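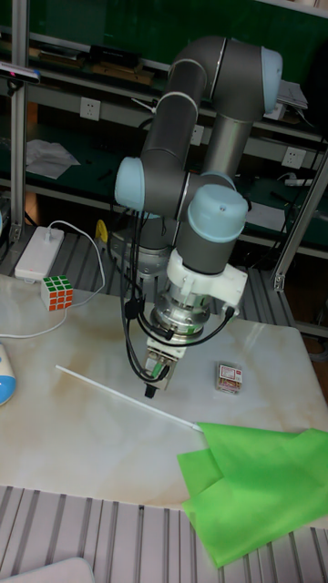

Table at the start, before I moved anything. Cube at left, packet at right, stick running into the green cloth.

3 September 2023

Sunday, quiet, good day for arguing with a table.

The plan Angharad Morris left me says to sort the small stuff on the marble top into "keep out" and "put away" and to write down why. Her theory is that a table with fewer things on it gets used better. I'm not sold. I've seen three versions of this plan and each time the things were back by the end of the week, plus a few more. But I said I'd do it, so these are the notes.

First, the top itself. It's marble-patterned and looks nice, and I still think it was the wrong pick. The top is mostly white and small pale things vanish on it. The long white stick is the worst case. I walked past it twice while looking for it. The catalog from Zistari said the surface "makes every item stand out." The red and white packet stands out, sure. The stick does not.

Rubik's cube. Angharad wants it kept out. Her reason is that everybody knows what it is and how big it is. Fine, but people fiddle with it, and then it ends up somewhere else. Keep out, under protest.

Packet with the red and white label. I can't find it on the stock sheet. The sheet lists 406 items and I went through the whole thing, which took most of the morning, and there's no line for it. Either the sheet is wrong or the packet came from someone's bag. I trust the sheet less. Left it where it was with a sticky note beside it. If there's no answer by Wednesday it goes in the drawer.

Green cloth. Supposed to be folded after use. Was it folded? No. I folded it in quarters and put it at the corner. The folding rule has been on the wall since spring and I have yet to come in and find that cloth folded.

White stick. Put away, long bin. Anything that long on a table this size gets knocked. Angharad will say it's useful for nudging things back from the far edge. So is a ruler, and you can see a ruler.

Blue and white plastic thing, far left. Toy or container, opinions differ, and I don't care enough to settle it. It was lying on its side near the edge. Put away, odds box.

White power adapter on the back rail, behind the cube. Not on Angharad's list at all, which bothers me more than the rest. The thin white cable goes across the left side of the marble, so whatever you set down there sits on it or against it. White cable on a white top, again. I want it run along the rail and clipped. Jateo sells clips in packs of 18 and that would be plenty. Abou Jaoude has a pack of 300 for not much more, and I know somebody is going to suggest that one. We don't need 300 clips. We still have most of a box of 1000 cable ties from the last time we saved money.

Did not order the Flemeo tray. It has a slot for everything, and I've never owned a tray like that where the slots fit the things I had.

Time spent: too much of a Sunday.

To do:
Ask Angharad about the packet.
Clips, small pack.
Colored tape on both ends of the stick, then maybe it can come back out.
Look at the table again Friday and write down what's on it, before anyone tidies for my benefit. If it's the same mess I'd like to drop the plan and just get a bigger bin.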